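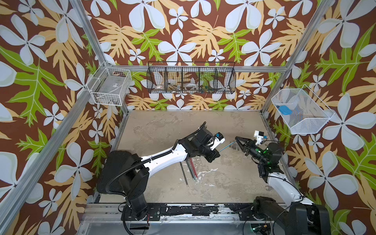 Both arms near the blue and white stick, Litotero bench, November

Dear all,

Thank you for the patience, and for the kind messages while I was off with my back. I promised Friederike a proper answer and I'm afraid it has grown into a long one, so do put the kettle on.

Friederike Baumgart wrote:
> Could somebody tell me where we are with the handover examples?
> Poren is supposed to have 2000 before we train again, and I
> can't tell from the shared sheet whether the failed ones are
> counted. Also, are we still clearing the table between runs?

Taking the last bit first: no, we stopped clearing it. Žofie and I talked it over and we both felt the old Utudance set had been far too tidy. The arms learned a lovely bare table and then went to pieces the moment a spanner was left lying about. So the pencils and the wrench stay out, and whoever is driving shifts them a little whenever they feel like it. Please don't shift the wall baskets, though! They are meant to be the same all the way through.

As for failed runs, they are kept but they don't count towards the 2000. If a gripper drops the thing and you pick it up again within the same run, that's a good example as far as I'm concerned, and I'd love to have more of them. If you give up and reset, mark it failed and write a word or two on why. "Slipped" will do. Shoaib writes little essays in that column and I enjoy every one, but there's no need.

We have 85 good ones from the new layout, which I know sounds tiny next to the target. The first lot went slowly while we got used to the drawing materials being on the table as well, the pencils and the row of little sticks, and I'd sooner we were slow now than threw away a week of work later on (as we did with Fröhlich, you'll remember). 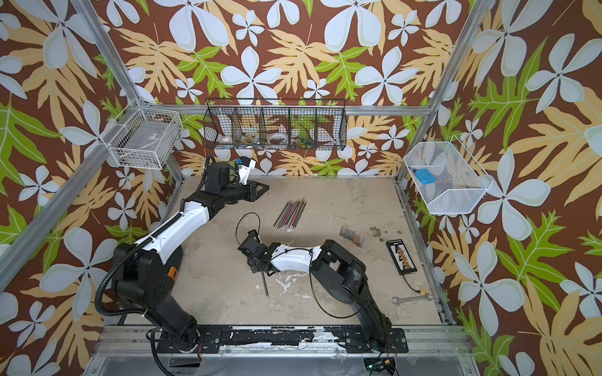 Žofie Jurčo asks whether the pick-up runs and the handover runs should go in under one task name, as she has been splitting them and Shoaib hasn't. Split them, please, Žofie, and I'll go back and sort out the earlier ones myself. Three names will cover everything: pick up, hand over, put down. Write what you meant to do, even when the arm did something else.

One last plea. Runs of 4 minutes are too long to be much use, so stop and start again if you find yourself dithering.

Warm wishes to everybody, and Jana, I still have your mug,

Rawan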